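Ellholm Winter Vaccination Clinics: Your Questions

Who can come along?
Anyone aged 15 and over who lives or works in Ellholm, Morris or Trornard. Younger kids are very welcome too, but they'll need to see the nurse at the Gindetti Centre, where we keep the children's doses.

Do I need to book?
No! Walk in whenever the doors are open. We gave 2,107 shots last season and most of those people simply turned up.

Can I get my flu and COVID shots together?
Yes, one in each arm if you like. Plenty of people do it that way and get it all over in one visit -- we love it when they do.

I had COVID in July. Should I wait?
Have a chat with the nurse at the desk. It depends on your age and your general health.

How many doses do you have?
We've ordered 3,000 flu doses and around 1,000 for COVID. More can be brought in if we're busy (and we hope we are!).

What should I bring?
Your health card and a list of your medicines.
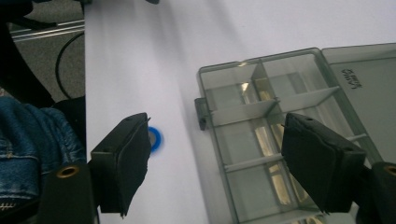
White paper on the work surface.

Who do I ask about home visits?
Arwel Sayce looks after those and would be delighted to hear from you. Leave your name at any clinic desk.

Page updated 2023-11-05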